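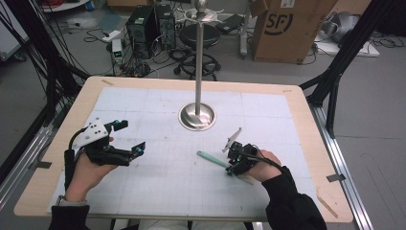
Aisling Scanlon wrote: the left gripper is fine on our side too, so please stop swapping the left one. Every bad take we have had this term came from the right hand.

Ticket: Right gripper reads closed before it is closed
Project: Rindano (student project, utensil rack task)
Status: Open, workaround in use
Opened: Jun 13, 2023

Problem

We are recording the task where a person holds a gripper in each hand, picks up the spatula and hangs it on the metal stand. In playback the right jaw width drops to zero while the jaws are still moving. The left gripper does not do this. The Skenorus logger shows no error and the take saves as normal, so you only find out when you plot it.

It happened on 8 takes out of 37. All 8 were spatula takes. The whisk and the ladle have not shown it so far, but we have fewer of those.

Setup

Two hand-held grippers, both wired. Grid mat on the table. Stand near the middle of the mat. Logger settings are the ones from February and were not touched.

What we tried

1. Restarted the logger and ran the zero routine again on both grippers. Same result on the second take.

2. Swapped the two cables at the computer end. The fault stayed with the right gripper. We put the cables back the way they were.

3. Held the spatula still over the mat without hanging it, to see if the reading drifts with the jaws shut on the handle.

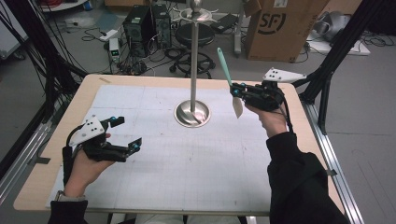 4. Opened and closed the right gripper with nothing in it, slowly, for one full take. Raw count with the jaws wide open was 1,396. It should be 2,000 according to the sheet Harms left in the project folder. The left gripper gave 2,000 on the same test.

5. Loaded the left gripper's calibration file onto the right one. Open reading was correct after that but the closed reading was off, so we went back to the old file.

Comments

Step 3 result for anyone asking: no drift. The value was wrong from the first sample and stayed at the same wrong value.

Aisling Scanlon: Step 4 is the useful one. If open is low then the range is too short and the software clips it at zero before the jaws meet. Did you run the zero routine with the jaws fully open? The prompt on the Anodbridge page says "relax," and people let go of the trigger halfway.

Reply: We did let go at the prompt. I can't say if it was fully open. Will redo it and hold it open by hand until the count stops changing.

Aisling Scanlon: Do that, then five spatula takes and five with the ladle. Don't delete the 8 bad ones. Mark them "width bad" in the notes column and leave them out of the training set.

Workaround until closed

Run step 4 before each session. If the open count on the right is under 2,000, redo the zero routine before recording.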